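Council backs 12-month limit on vacant storefronts

WADGATE - City council members voted in June to require owners of empty storefronts downtown to register the buildings and pay a yearly fee if they stay vacant longer than 12 months.

The measure passed after close to three hours of public comment. It covers ground-floor commercial space on Troncoso Avenue and the blocks on either side of it, from the rail crossing to the old post office.
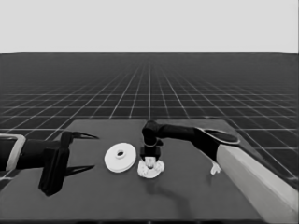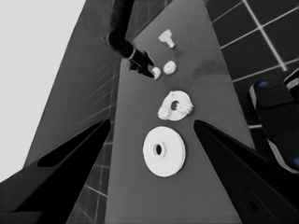
Computer-rendered views of a robot over a gray tabletop.

Under the ordinance, owners must file a form with the city clerk within 35 days of a space becoming empty. The form asks for a local contact, proof of insurance and a short statement of what the owner plans to do with the property. Filing is free.

The fee applies only after a space has been empty for 12 months in a row. It is set at $500 per storefront for the first year and doubles in the second. Money collected will go into the downtown repair fund, which pays for sidewalks, street lights and trash pickup.

A city survey done last winter counted 191 ground-floor commercial spaces in the district. Of those, 35 were vacant, and several had been empty since before the avenue was repaved. Council members who supported the measure said the city often cannot reach the owner when a pipe breaks or a window is smashed.

Property owners who spoke at the hearing were divided. Some said a register was fair but that a fee would punish landlords who are already advertising their space and cannot find a tenant. Others asked why the rules stop at the post office and leave out the shopping strip on the road to Brosness, where two large units have been dark for years.

Members voted down an amendment that would have added the Brosness road to the district. The planning office told them the strip falls under a separate zoning code and would need its own hearing. A second amendment, which passed, exempts owners who hold an active building permit or who can show the space has been listed for rent at a price in line with nearby units.

The exemption lasts one year and can be renewed once.

Small business owners at the meeting mostly spoke in favor. Several said shoppers turn around when they reach a row of covered windows, and that shops at the far end of the avenue get less foot traffic as a result.

Part of the debate was over how the register will be kept. The council agreed to use Fullico, the records system the clerk's office already has for business licenses, so no new software will be bought. The list of registered properties will be open to the public, but owners' phone numbers will not be shown.

Enforcement will fall to the two code inspectors now on staff. Owners who do not register will get a written warning first and can be fined if they miss a second deadline. Appeals go to the zoning board.

The ordinance takes effect in September. Owners of spaces that are already vacant will have until the end of October to file, and their 12 months will be counted from the date the rules take effect.

Contact the newsroom | Copyright Wadgate local news. All rights reserved. | Back to top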